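Search site... Go

Skidside Workshop Group
Minutes — bench cell maintenance meeting, February
3 min read

Present: Gwawr Lloyd (chair), the two bench technicians, stores, and Pugh on the phone for items 1 to 3.

Apologies: electrical. Their notes were read in under item 2.

1. Minutes of last meeting

Accepted with one correction. The spare finger set was ordered from Fudaro, not Tamodia. Stores has changed the parts list to match.

2. Left arm

The left arm was back on the bench by ten on Saturday after its wrist seal was changed. The hour counter read 1,535 at the time and that figure is now written on the card inside the cabinet door. Electrical's note says the wrist connector was reseated and the screws marked with paint pen. Anyone who finds a paint line out of alignment is to stop the cell and enter it in the log before touching the screw.

Pugh asked whether the base bolts had been checked at the same visit. They hadn't. Added to actions.

3. Right arm

Counter at 1,256. The gap between the two arms comes from the weeks the right one was out with the cable fault. Cable routing was discussed at some length. Pugh's view is that the loops at the gripper are longer than they need to be and will catch on something sooner or later. The technicians would prefer to keep the slack, as the last shortened set pulled at the plug when the wrist turned all the way over. Agreed to leave the length alone for now and try a second clip further back on the forearm. If the clip rubs, it comes off again.

Pugh left the call.

4. Gripper fingers

Both sets to be wiped down at the end of each shift with a dry cloth. Solvent is not to be used on the pads. Finger opening is to be checked with the gauge block on Mondays and the reading written down even when it hasn't changed — there are five blank lines in the log at the moment and they can't be filled in after the fact.

5. Bench layout for the sweeping job

The layout was gone over again for the benefit of stores, who will be resetting the bench on late shift. The brown mat goes down first, flat on the white top. Dustpan in the middle with the scoop facing the far side, brush handle below it and in line. Debris is split to either side of the pan: yellow sponge pieces and a toy croissant on each side, and the bread-coloured pieces shared between them. Bags go out near the left and right edges of the mat.

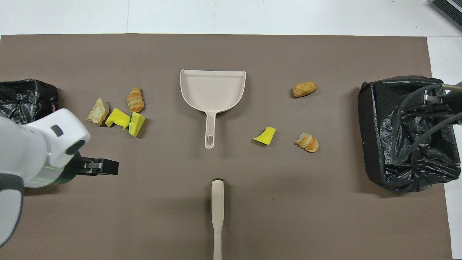
Gwawr would like the bags fitted so the plastic is pulled in snug. A bag that stands proud on the right is close to the cables, and this should be looked at together with the new clip. Stores asked if a stiffer bag would help. Tamodia has a heavier grade and a sample roll will be requested.

The mat has started to curl at one corner in storage. It is to be kept flat under the bench from now on and not rolled. If it won't lie down it gets replaced, no tape, as tape left a residue on the tabletop last time and took most of a morning to clean off.

Sponge pieces are to be thrown out once they begin to crumble. The crumbs get into the finger slides.

6. Actions

Base bolts on left arm, check torque and log — technicians
Second cable clip, right forearm — technicians, with Pugh to look at it on his next visit
Sample roll of heavier bags — stores
Flat storage for mat — stores
Card in cabinet door, add a column for finger gauge readings — Gwawr

7. Other business

The key for the cabinet is still missing its tag. Stores to make a new one.

Next meeting at 2:30 p.m. in the upstairs room, day to be confirmed by email.

Contact the workshop office | © Skidside Workshop Group | Back to top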